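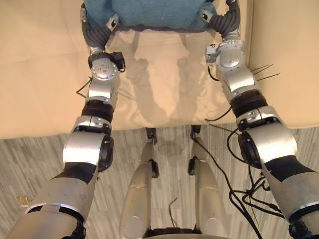 Both grippers closed on a teal-blue fabric piece, seen from the head camera.

Rodellow Hand and Wrist Service Kit
For Jedetti two-arm household robots
Reading time: 2 minutes

The Rodellow kit holds the parts and tools for routine care of the hands, wrists and lower arm cables on a Jedetti robot. It is meant for the person who looks after the robot day to day. You do not need to take the arms off, and the robot can stay where it is as long as you can reach both wrists.

What is in the box
Replacement finger covers for the left and right hands
2 sets of wrist plate screws
Cable clips and soft ties
A torque driver with a fixed setting
Cleaning cloths and a bottle of finger cleaner
A printed service card

When to use it
Wipe the fingers every 7 days if the robot handles cushions, towels or bedding. Lint packs into the ribs of the fingers and the grip gets weaker long before it looks dirty. Check the wrist screws every 600 hours. Change the finger covers at 1,000 hours, or sooner if you find a split. The hour count is on the status page, under Arms.

Before you start
Park the robot with its arms forward and the hands clear of the furniture. Press the stop button and wait for the joints to lock. Do not push a locked joint by hand to get more room; release the stop, move the arm from the control panel and stop it again.

Cleaning and changing the fingers
Put the cleaner on the cloth, never straight on the hand. Work from the base of each finger to the tip and bend the finger gently to open the ribs. Let it dry in the open air. A hairdryer will warp the covers.

To change a cover, peel it from the base and push the new one on until the collar clicks. Left and right covers are not the same. The letter is moulded inside the collar.

Wrist and cables
Tighten the wrist plate screws in opposite pairs with the driver supplied. It slips when the setting is reached, so stop there. Then follow the cable down from the wrist to the elbow. It should have enough slack for a full wrist turn but not so much that it catches on a chair arm or drags on the floor. Move the clips if it does.

Checking the grip afterwards
Run the Soft Items check from the control panel. We suggest using a sofa and an ordinary square cushion, set upright against the back where both arms can get to it.

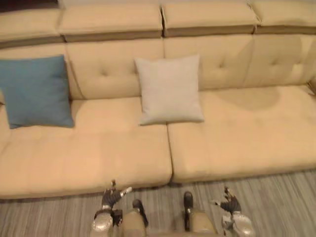 Start with the hands low and open, in front of the seat. The robot should reach in on both sides of the cushion and close evenly. If one hand arrives first and pushes the cushion sideways, repeat the wrist alignment for that arm. If the cushion slides down between the hands, look at the covers again. One that has not clicked home will roll under load.

Save the result when the check ends. The hour count for the fingers goes back to zero only after a saved pass.

Fit and ordering
The kit fits all Jedetti models with the round wrist plate. Older robots with the square plate need the adapter set, sold separately. Finger covers can also be bought on their own. Orders leave our Murport store on working days. For fitting questions, write to Sólveig Hviid in the parts department and give the serial number from the robot's back panel.

Page last changed November 14, 2021

© Ketilsson, Murport | Contact parts and service | Back to top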